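4. 사무 공간 정돈 과제

4.1 과제 선정 기준

앞 절에서 다룬 탁상 조작 과제는 물체가 로봇의 작업 영역 안에 고정되어 있고 질량이 작다는 점에서 통제가 쉬웠다. 실제 사무 공간의 정돈 작업은 이 조건을 대부분 만족하지 않는다. 의자는 바퀴로 움직이고, 등받이와 좌판의 상대 각도가 사용자마다 다르게 설정되어 있으며, 바닥에는 전원선과 통신선이 놓인다. 본 절에서는 이러한 작업을 현재의 모방 학습 정책이 어느 수준까지 수행할 수 있는지를 평가한다.

과제는 Cluvmont 작업 목록에서 골랐다. 이 목록은 청소 및 시설 관리 인력이 업무 중 수행하는 동작을 단위 작업으로 나눈 것이며, 본 연구에서는 한 손 또는 두 손의 평행 그리퍼로 수행 가능한 작업만을 대상으로 하였다. 손가락의 독립적인 움직임이 필요한 작업(매듭 풀기, 나사 조임 등)과 사다리를 이용하는 작업은 제외하였다. 최종적으로 의자 밀어 넣기, 의자 팔걸이 닦기, 바닥 케이블 회수의 세 과제를 선정하였다.

의자 밀어 넣기는 책상에서 떨어져 있는 회전의자의 좌판 또는 팔걸이를 잡고, 좌판 앞단이 책상 상판의 앞 모서리 아래로 들어가도록 이동시키는 작업이다. 의자의 방향이 책상과 어긋나 있으면 회전도 함께 수행해야 한다. 팔걸이 닦기는 한 손으로 의자를 고정하고 다른 손으로 천을 움직이는 양손 작업이다. 바닥 케이블 회수는 바닥에 놓인 케이블의 한쪽 끝을 찾아 들어 올린 뒤 지정된 상자에 넣는 작업으로, 케이블이 서로 엉킨 경우를 포함한다.

4.2 시연 수집

시연 데이터는 Ovix 수집 절차에 따라 기록하였다. 작업자는 휴대형 그리퍼를 손에 쥐고 과제를 수행하며, 그리퍼 본체와 작업자의 손목에는 기준 마커가 인쇄된 정육면체를 부착한다. 머리 위치의 카메라가 마커를 관측하여 양손의 자세를 추정하고, 그리퍼 개폐량은 본체의 인코더에서 별도로 기록한다. 원격 조작 방식과 비교하면 로봇 본체 없이도 수집이 가능하고 작업 속도가 사람의 속도에 가깝다는 이점이 있으나, 사람의 팔과 로봇 팔의 도달 범위가 다르므로 수집 후 걸러내는 단계가 필요하다.

수집은 Rusnák 건물 내 사무 공간 2곳에서 진행하였다. 수집된 시연은 모두 2,823건이며, 이 중 2,000건을 학습에 사용하고 나머지를 검증과 오류 분석에 사용하였다. 학습용과 검증용의 분할은 시연 단위가 아니라 의자와 책상의 조합 단위로 수행하였으므로, 같은 조합이 양쪽에 동시에 포함되는 경우는 없다. 수집 규약의 초안은 Viera Tóth가 작성하였고, 예비 수집에서 발견된 문제를 반영하여 2020년 5월 17일에 확정하였다. 이후의 모든 시연은 확정된 규약을 따른다.

규약에서 가장 많이 수정된 항목은 마커의 가시성이다. 의자 등받이는 면적이 넓고 카메라에 가까이 위치하므로, 작업자가 등받이 뒤쪽으로 손을 뻗으면 마커가 가려진다. 예비 수집에서는 이러한 구간이 길게 이어져 자세 추정이 끊기는 시연이 다수 있었다. 확정된 규약에서는 작업자가 의자의 앞쪽 또는 옆쪽에서 접근하도록 하였고, 마커가 연속으로 관측되지 않는 구간이 허용 한도를 넘으면 해당 시연을 폐기하였다. 짧은 손실 구간은 관성 센서 값을 이용해 보간하였다.

바닥 재질도 기록 대상에 포함하였다. 광택이 있는 타일에서는 조명의 반사가 마커 검출에 영향을 줄 수 있으며, 바퀴의 구름 저항도 카펫과 다르다. 다만 본 연구의 시연은 두 장소 모두 단단한 바닥에서 수집되었으므로 카펫 환경에 대한 결론은 내릴 수 없다.

4.3 정책 및 실행 환경

정책으로는 3절에서 설명한 Sadidon 구조를 변경 없이 사용하였다. 입력은 머리 카메라 영상, 양쪽 그리퍼의 상대 자세, 그리퍼 개폐량이며, 출력은 양손의 목표 자세 궤적이다. 세 과제를 하나의 모델로 학습하였고, 과제의 구분은 짧은 문장 형태의 지시로 입력하였다. 과제별 개별 학습과의 비교는 부록에 수록한다.

실행에는 이동식 받침대 위에 두 개의 팔을 장착한 로봇을 사용하였다. 받침대의 이동은 정책이 제어하지 않으며, 각 시행의 시작 전에 운용자가 의자 앞의 정해진 구역 안에 로봇을 위치시켰다. 따라서 본 절의 성공률은 로봇이 이미 작업 위치에 도달해 있다는 가정 아래에서 해석해야 한다. 사람이 허리를 숙이거나 한 걸음 옮겨서 해결하는 상황은 평가에서 실패로 기록된다.

각 과제는 70회씩 시행하였다. 시행마다 의자의 초기 방향과 위치를 무작위로 정하였으며, 제한 시간 안에 종료 조건을 만족하고 운용자의 개입이 없었던 경우만을 성공으로 판정하였다. 의자가 책상이나 주변 가구에 부딪혀 정지 명령이 내려진 경우는 최종 위치와 무관하게 실패로 처리하였다.

4.4 결과

의자 밀어 넣기는 41회 성공하여 58.6%의 성공률을 보였다. 팔걸이 닦기는 33회(47.1%), 바닥 케이블 회수는 9회(12.9%)였다. 동일한 의자에 대해 숙련되지 않은 작업자가 휴대형 그리퍼를 사용했을 때 세 과제 모두에서 실패가 거의 관찰되지 않았으므로, 평행 그리퍼라는 도구 자체의 제약만으로는 이 차이를 설명하기 어렵다.

의자 밀어 넣기의 실패 29회를 원인별로 나누면, 바퀴 방향의 불일치가 14회, 파지 지점의 미끄러짐이 9회, 책상 모서리 위치의 추정 오차가 6회였다. 바퀴 방향의 불일치란 미는 방향과 바퀴의 초기 방향이 달라 의자가 처음에 옆으로 돌아가는 현상을 말한다. 사람은 손에 전달되는 저항의 변화로 이를 감지하고 힘의 방향을 바꾸지만, 정책은 힘을 관측하지 않으므로 영상에서 회전이 충분히 커진 뒤에야 반응하였다. 이때 보정 동작이 과도하여 의자가 반대 방향으로 회전하는 사례도 있었다.

파지 지점의 선택도 결과에 영향을 주었다. 팔걸이를 잡은 시행은 회전 제어가 쉬운 대신 패드의 표면에서 손가락이 미끄러지는 경우가 있었다. 좌판 앞단으로 접근한 시행은 미끄러짐이 적었으나, 그리퍼를 위쪽으로 향하게 한 채 손목을 낮은 위치에 유지해야 하므로 로봇 팔의 관절 한계에 가까워졌다. 그림 4의 시연에서 왼손에 쥔 그리퍼는 두 손가락을 U자 형태로 벌린 채 좌판의 앞단을 향하고 있다. 사람에게는 부담이 크지 않은 자세이지만, 실험에 사용한 로봇에서는 같은 손끝 자세를 만드는 해가 팔꿈치의 위치에 따라 크게 제한된다.

같은 그림은 사무 공간의 배경 복잡도도 보여 준다. 팔걸이 오른쪽의 타일 바닥에 가는 케이블이 늘어져 있고, 작업자의 다리 가까이에도 어두운 색 케이블이 엉켜 있다. 의자 옆에는 상판이 짙은 갈색인 목재 가구가 있으며 그 안쪽으로 두 번째 의자가 보인다. 정책은 지시에 포함되지 않은 두 번째 의자로 손을 뻗는 오류를 몇 차례 보였는데, 두 의자의 색이 같은 배치에 집중되었다.

그림 4. 의자 조작 시연의 머리 카메라 영상. 왼손 그리퍼와 오른쪽 손목에 각각 마커 정육면체가 부착되어 있다. 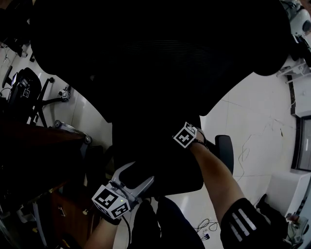 4.5 논의 및 한계

바닥 케이블 회수의 낮은 성공률은 인식과 조작의 문제가 겹친 결과로 판단된다. 가는 케이블은 타일의 줄눈과 혼동되는 경우가 있었고, 끝점을 올바르게 찾은 시행에서도 손가락 끝과 바닥 사이의 간격을 일정하게 유지하지 못하였다. 케이블이 바퀴 아래에 눌려 있으면 의자를 먼저 옮겨야 하지만, 학습 시연에는 이러한 순서의 작업이 적었고 실행 중에 해당 행동이 나타난 시행은 없었다.

현재의 성공률로는 세 과제 중 어느 것도 감독 없는 운용에 적합하지 않다. 의자 밀어 넣기의 경우 실패의 대부분이 의자가 잘못된 위치에 놓이는 데 그쳐 재시도가 가능하다. 반면 케이블 회수의 실패는 연결된 장비를 잡아당길 위험이 있으므로, 장력의 측정 수단 없이 재시도를 허용해서는 안 된다. 손목에 힘 센서를 추가한 구성의 예비 실험은 11월에 시작할 계획이다.

평가에 사용한 의자는 모두 바퀴가 달린 회전의자이며, 고정 다리 의자와 접이식 의자는 포함하지 않았다. 또한 시연의 작업자와 로봇은 눈높이가 서로 달라, 등받이에 가려지는 영역의 크기가 학습과 실행 사이에 일치하지 않는다. 이 차이가 성공률에 미치는 영향은 분리하여 측정하지 못하였다. 카메라 높이를 조절한 추가 시행의 설정값은 부록의 표에 정리하였다.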